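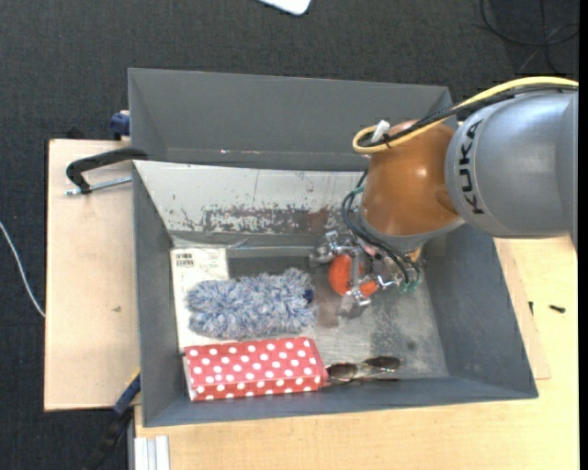 Declan Dobson

About Drivent

Drivent cleans, mends and hires out large plastic bins, trays and crates to growers, packhouses and small food makers. We have been at the Steiner Yard since the business was two people and one lean-to, and we still work from the same building, with a second wash bay added along the back wall.

Rupert Wyss started the firm after years of buying bins for a fruit wholesaler and seeing sound ones thrown away for the sake of a scraped wall or a chipped rim. I joined him to run the repair side. Siriporn Chantharasri looks after hire and deliveries, and is the person you will speak to if you ring before noon.

What we do

Most of our work is with deep grey bins, the open sort that get filled, emptied and dragged about every day. They wear in the same places. The sloping inner walls take the scuffs, and low down the surface starts to flake and go brown where things keep rubbing against it. Dark specks and scratches gather around the patch. A bin in that state may have a good deal of life left in it, but it wants looking at before it goes back to work.

We check the walls, the corners and the rim, in that order. Loose material is scraped back by hand. If the wall underneath is sound we smooth it, wash the bin and return it. If it is cracked through, we tell you and quote for a replacement — we don't patch a split wall and hope for the best. Small marks that don't affect use are left alone unless you ask.

Hire

We keep 200 bins for hire, with more going out in September than in any other month. The shortest hire is 2 weeks. Bins are delivered clean and should come back empty, though they need not come back washed. Lids are charged separately and not every size has one.

Where we work

Our own van covers anywhere within 70 miles of the yard. Beyond that we use Reralow, who collect from us in the afternoon. Customers who want to bring their own bins can do so from 7.30 in the morning. Please use the side gate, as the front one is too narrow for a trailer.

Getting in touch

For repairs, send us the size and a short note of where the damage is. For hire, give Siriporn the number of bins, the delivery address and whether there is a forklift on site. Accounts and invoices go to Gwenaël Chauvin in the upstairs office.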